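Collecting demos with us: your questions

I'm Thanasis Tzanetos and I look after the example gathering for Temeden. People who sign up to drive the arms keep asking me the same things (fair enough!), so I've put my answers in one place.

How many examples do you need for one task?
We aim for 100 good ones. Bag tasks got 508 because plastic is a pain – it folds and shines differently every single time, and the model needs to see plenty of that.

Do I have to do it the same way each time?
Please don't! Shuffle the items, turn the bag, come in from another side. If all your runs look alike, the model learns your one move and gets lost when anything shifts.

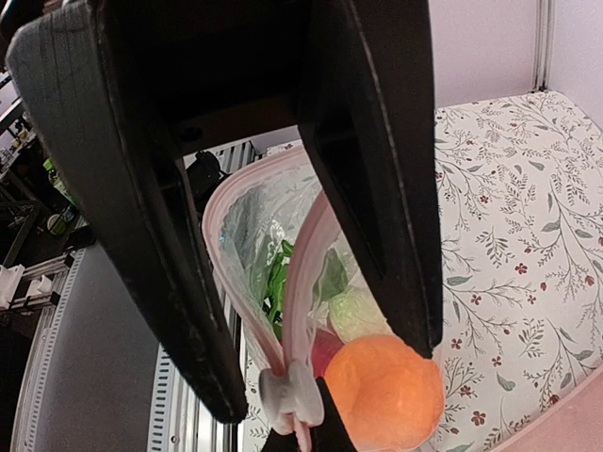
Zip bag task, wrist view: one gripper part by the slider, the other gripper over the open bag.

What if I fumble the slider?
Keep going and try again. A fumble with a recovery is great stuff for us, so mark it "recovered" and save it. Only toss a run if you stopped halfway or bumped a camera.

How long is a session?
2 hours at most, with breaks whenever you like. Tired hands make jerky runs, and I can spot them a mile off when I go through the recordings.

Can I watch my own runs?
Sure, they're in the Trelia viewer under your login by the next morning.

Recent
Driving the arms 101
Guthrie table setup notes
What we changed in January
Grinano sign-up sheet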